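What does an ear doctor do?

Your ear is bigger than the part you can touch. Inside your head there is a small tunnel, and at its end is a thin skin called the eardrum. When a sound comes, the eardrum shakes a little. Three tiny bones carry the shaking deeper, and then your brain understands it as a voice or a song.

Sometimes an ear hurts or hears badly. Then you can visit an ear doctor. At the clinic in Atard, Dr Angelica Soriano looks inside with a small lamp – it does not hurt. She may also play soft beeps in headphones, and you raise your hand when you hear one. The test has 16 beeps.

Please never put a cotton bud in your ear. It pushes the wax deeper. Wax is not dirt, it protects the tunnel.

Did you know? Chewing can help when your ears feel blocked in an aeroplane. Swallowing helps too. 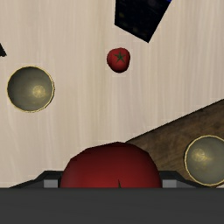
A red tomato with its green star on top.

New word: eardrum – the thin skin that shakes when sound arrives.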